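Planning the Equipment Budget for a Small Automation Cell
Course handout, unit 4: Grippers, fingers and the parts that wear

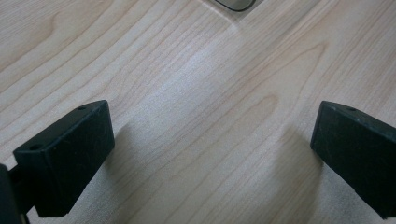
Helotside, December

Prepared by Godfrey Lukumay for the second-year automation group. Read it before the planning session and bring a calculator.

1. What a gripper budget contains

Most first drafts of an equipment budget have one line for the gripper and a price next to it. That line is usually correct on the day it is written and too low a few months later. A gripper is a body and a set of fingers, and the two have different working lives. The body is bought once and kept. The finger pads touch the work, pick up scuffs and dust, and get swapped when the part changes.

Write them as separate lines from the start:

Gripper body, with mounting hardware
Finger pads, first set
Finger pads, spares
Screws and small fixings
Cleaning supplies
Labor for changeover

Plain block pads with a flat face are a sensible first purchase. They hold boxes, bars and flat-sided parts well enough for a trial. Shaped pads cost more and should wait until the part drawing is frozen.

2. Questions to settle before asking for a quote

How wide is the widest part, and how far must the fingers open to clear it on both sides? Students often write down the part width and forget the clearance.

How low do the fingers have to go? If parts lie flat on a table, the pads must come down close to the surface without rubbing on it. A thin part leaves very little room, and a pad with a thick lower edge may not reach it.

What is the work surface? A bare tabletop is fine for a trial. For production, decide early whether you need a fixture plate and put it in the budget as its own line.

How are the pads attached? Ask for the hole spacing and screw size in writing. Pads from one supplier may not fit the body from another, and an adapter is a cost as well as a delay.

3. Worked case: the Lema packing table

The Lema workshop wanted one gripper for a packing table and asked two suppliers for prices. Desmont quoted $1,568 for the body with a first set of pads. Turnuvach quoted a lower price for the body alone, with no pads and no delivery date for them.

Lema chose Desmont. The order then needed a second line of $497 for spare pads, fixings and a day of setup. Total: $2,065. The approved budget had only the first figure in it, and the spare pads waited until the next round of purchasing.

Reda Mansour, who kept the workshop's accounts, later added a rule to the request form: no gripper goes forward without a spares line, even if the amount entered is zero. A zero can be questioned. A missing line tends to go through unread.

4. Estimating spares

Start with the number of cycles per shift and the supplier's advice on pad life. If the supplier gives no figure, run a trial of 100 cycles with your own part and look at the pad faces before and after. Light scuffing is normal. Torn edges or a pad that shifts on its screws means the estimate needs to go up – or the pad material needs to change.

Keep at least one full set on the shelf. Pads are used in pairs, so order them in pairs. Replacing only one side can leave the faces uneven.

5. For the session

Draft a budget for a cell with one gripper handling two different parts. Use the six lines in section 1 and add any you think are missing. Mark each amount Q for quoted, E for estimated or U for unknown. Drafts with a few U entries are acceptable at this stage – leave them marked and note who you would ask.

Hand in one page per pair.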